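4.2 Comparison of finger pads and camera placement

The second set of trials compared hardware choices on the hand-held gripper while the collection procedure was held fixed. Two questions were of interest. The first was whether the shape of the finger pads affects how well an operator can pick up and move soft items such as clothing and bedding. The second was whether the on-tool camera gives a usable view of the contact area when the target is dark and has little texture. Both matter for later transfer to the arm, because the policy receives only the wrist view and has no external camera to fall back on.

Three pad types were tested. The Plomura pad is broad and rounded, and is carried on a parallel linkage that keeps the two contact faces at a nearly constant angle over the full stroke. The Livia pad is narrower and has a flat tip. The Teoh pad uses a compliant rib structure that bends around the object under load. All three were attached to the same handle with the same trigger, so that operator force was passed to the pads through the same transmission. The camera mount was left untouched between pad changes, and the lens was wiped before every session.

Each pad was used for 100 demonstrations. A demonstration began with the tool held clear of the work surface and ended when the item had been released at the goal position. Operators were told to approach at a natural speed and to avoid pausing over the target. Diane Gill assigned the order of the pads and reviewed the recordings without access to the trial notes. A demonstration was rejected if the item slipped from the pads before release, if tracking was lost during the approach, or if the operator touched the item with the free hand. Rejected demonstrations were not repeated, and the rates below are therefore taken over the full count.

The Plomura pad gave an acceptance rate of 85 percent, the highest of the group. The other two pads were lower, and their failures were of different kinds. With the Livia pad, most rejections came from slips during the lift. The flat tip pinched a small fold of cloth, and the fold pulled out as the hanging weight increased. With the Teoh pad, slips were rare, but the ribs moved under load in a way that made the final pad position hard to recover from the measured opening. This does not prevent the operator from finishing the task. It does reduce the value of the recording, given that the opening is used as an action label during training.

We also looked at grasp width. The broad pads can gather a larger fold than the flat tips, and operators adjusted to this within the first few trials of a session. The gain was most visible on heavy cloth. On thin cloth laid flat, the narrow tip was easier to slide under an edge, and operators stated a preference for it on those items. We did not find a pad that was preferred for both conditions. A wedge profile added to the leading edge of the broad pad was considered but was not built in time for this study.

Tracking loss was handled separately from grasp failure. The pose of the tool is estimated from the camera and an inertial unit, and the estimate depends on finding enough stable features in the background. Patterned surfaces helped in this respect. Plain dark cloth did not, and the estimate drifted when such an item covered a large part of the view. Fast approaches made the problem worse by adding blur to the features that remained. Lowering the exposure time reduced the blur but raised the noise in dark regions, where the contact takes place. The setting used in all reported trials is a compromise between the two and was fixed before the first session.

The Drustholm controller, which logs the trigger position and the image stream, was run at its default rate. An earlier version wrote the two streams to separate files, and alignment had to be recovered afterward. The version used here stamps both streams from one clock. We checked alignment by closing the empty pads quickly and comparing the first frame with visible motion against the first change in the trigger signal. The offset stayed within 2 frames in all checks, and no correction was applied.

Figure 3 is a wrist view from the approach phase, with black fabric on a bed and a floral sheet behind it. Both pads and the inner links of the linkage remain in view.

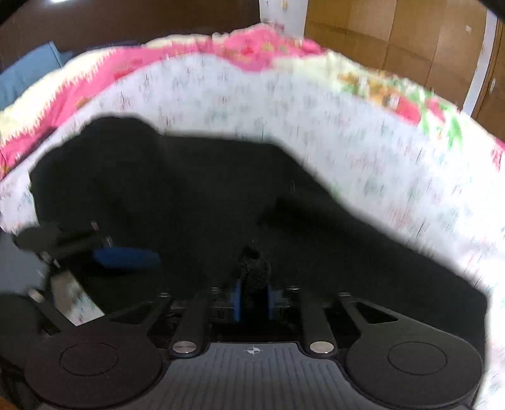
The low contrast between mechanism and target is the main concern for learning. When the target is dark, black parts of the tool merge with it, and a segmentation step trained on lighter objects tends to assign part of the linkage to the cloth. Masking the tool with a fixed template removed some of these errors. The template has to change with the opening, however, and a lookup indexed by trigger position gave better results than one static mask. Colored parts were located reliably in nearly all lighting conditions, and we now use them as reference points when the mask is fitted.

A second source of error is the wide field of view. The lens keeps both pads visible at any opening, but it also compresses the area between them, so that the part of the image most relevant to the grasp occupies few pixels. Cropping to the center before resizing restored some detail at the cost of background features. For this reason the crop is applied only to the policy input, and the pose estimate continues to use the full image.

Mounting the camera farther back was tested in a short side trial. It gave a better view of the closing pads and made the tool harder to handle near walls and furniture. Operators struck the mount against nearby surfaces several times, and one session was stopped after the bracket shifted. The forward position was kept for the remainder of the work.

These results have limits. The operators were trained on the broad pad before the study began, and some of its advantage may come from practice. The items were mostly household textiles, and no rigid or fragile objects were included. Acceptance was judged from the wrist recording alone, which may hide slips outside the camera view. The acceptance rates should be read as a measure of how usable the demonstrations are and should not be taken as a prediction of success on the arm.

For the arm experiments in the next section, the broad pad was mounted with the same camera offset as on the hand-held tool. The linkage was unchanged. The trigger was replaced by a motor acting on the same input shaft, and the recorded opening was mapped to motor position through a calibration taken before each run.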